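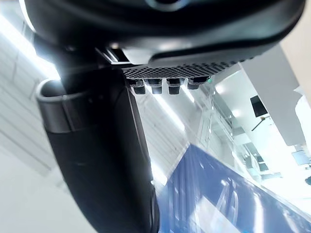
The robot arm at the Drurnora finishing and dispatch building, beside the glass partition.

2 min read

Drurnora has placed a robot arm in regular service at its finishing and dispatch building, the company announced in August 2019. The arm assists with the handling of painted panels that have been wrapped for shipment, a task previously carried out entirely by hand.

The system was supplied by Fusement and installed under an agreement signed in June. It covers one station on the dispatch side of the building. Painting, inspection and final loading are not affected and continue under existing procedures.

According to the company, 16 employees work in the dispatch section across two shifts. All of them remain in their positions. Under the new arrangement, each shift assigns one operator to the robot station, and the assignment rotates so that no employee remains there for a full week. Operators are responsible for starting each cycle, checking the position of the panel and its wrapping, and stopping the arm when a part has to be set aside.

"The purpose of this installation is to reduce the amount of lifting and turning our staff are asked to do in the course of a shift," said Vivek Shakya, Director of Operations at Drurnora. "Decisions about whether a panel is fit to leave the building stay with the people who have always made them."

Plastic film was the main subject of the preparatory work. It shifts under pressure, reflects the overhead lighting and does not lie the same way on any two parts.
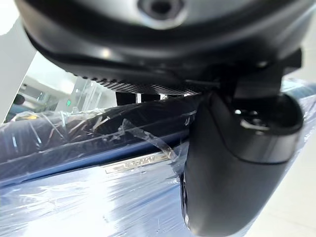 For that reason, the contact settings for wrapped parts were prepared separately from those used on bare panels, and employees from the dispatch section took part in the trials. Their comments led to several changes, including a slower approach to the part and a pause in the cycle during which the operator may inspect the film by hand. In total, 1635 handling cycles were recorded before the station was approved for regular use.

Each operator completes 5 hours of classroom instruction followed by supervised work at the station. The training is paid and takes place during normal working hours. Employees who complete it receive a written qualification, which will be taken into account when vacancies for technical positions are filled.

Sigrún Ketilsson, who represents employees on the site's health and safety board, said the staff had asked for two assurances before the project began: that hourly targets would not be raised during the first year, and that any operator could stop the arm without seeking permission from a supervisor. Both were included in the June agreement.

"Our members wanted to know what their day would look like afterward," Ketilsson said. "There is less strain on the back and shoulders, and there is more standing and watching. The second point needs attention as well, and the board will be following it."

The board has asked for seating at the station and for a review of break times. Drurnora has stated that it will respond to both requests before the end of the year.

The company has also revised its rules for visitors and contractors. Persons not assigned to the station must now report to the shift lead before approaching the arm, and deliveries of packing material have been moved to a separate entrance.

A second station is under consideration for the Kandetness site, where 50 people are employed. No decision has been made. Drurnora indicated that employees there will be consulted before any equipment is ordered, and that the results of the current installation will be made available to them in writing.

Related items

Hviid and Drurnora extend transport agreement
Kandetness site: revised shift schedule published
Fusement opens training room for station operators
Health and safety board: summary of the June meeting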